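Sorness opens its Thibodeau lab for August demo day

THIBODEAU - Doors open 9 a.m., free, no sign-up. Sorness is showing its Skilik tabletop arm to the public for the second year. Last August 756 people came thru. More chairs this time.

Two demos an hour, all table work. Picking up kitchen items, setting them down, clearing plates and bowls. Staff on hand for questions the whole day.

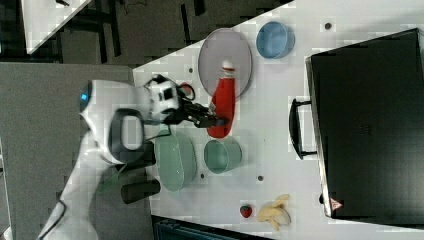
Parking is behind the Uvthorpe building, use the side enterance. School groups welcome, please call ahead so we can hold a slot. Kids under 9 need an adult with them. Coffee in the lobby.

Press can come in an hour early. Interview requests to the Sorness front desk.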